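Mobile Devices, Unit 4: Battery Capacity and Charging
Instructor: Pendo Laizer. Lab sections: Hatem Mahrous

4.1 Rated capacity

Battery capacity on a phone data sheet is given in milliampere-hours (mAh). The figure is a quantity of charge. To get stored energy in watt-hours, multiply by the nominal cell voltage and divide by 1000. A single lithium-ion cell is usually taken at 3.85 V unless the sheet says otherwise.

Data sheets may list two values, "rated" and "typical." Rated is the minimum the maker guarantees; typical is the average over a batch. Use rated in all lab work.
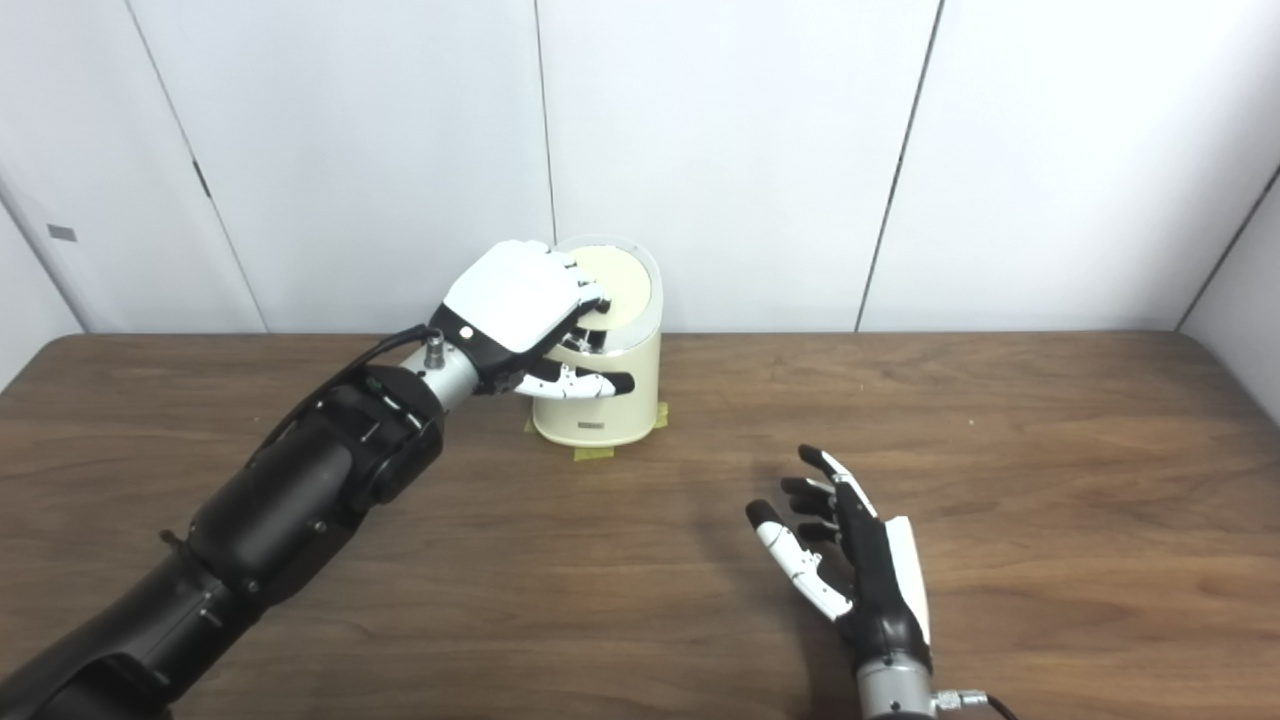 Fig. 4.1. Hand at the top of the cream-colored appliance.

4.2 Charging stages

Charging runs in two main stages. In the constant-current stage the charger holds the current steady and the cell voltage rises. When the voltage reaches its limit, the charger switches to constant voltage and the current falls off. Charging ends when the current drops below a set cutoff.

Advertised charging power applies only to part of the first stage. Average power over a full charge is always lower. Do not divide watt-hours by the advertised watts and report the result as charge time.

4.3 Standby drain

Standby drain is measured with the screen off and the radios in a stated condition. Record signal strength, since a weak signal raises transmit power. The Feltmont handset used in the lab logs charge removed, in mAh, at 10-minute intervals. Discard the first 20 minutes of each log.
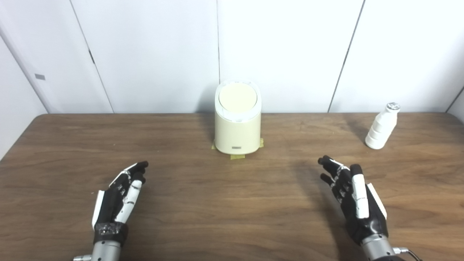 4.4 Problems

1. A log shows 353 mAh removed over 10 hours of standby. Find the average current in mA.

2. Convert 1289 mAh at 3.85 V to watt-hours. Give three significant figures.

3. Explain why two phones with the same mAh rating may store different amounts of energy.

Written answers are due at the start of the next lab. Reading: Kadrić and Cherkaoui, course packet, section on cell aging.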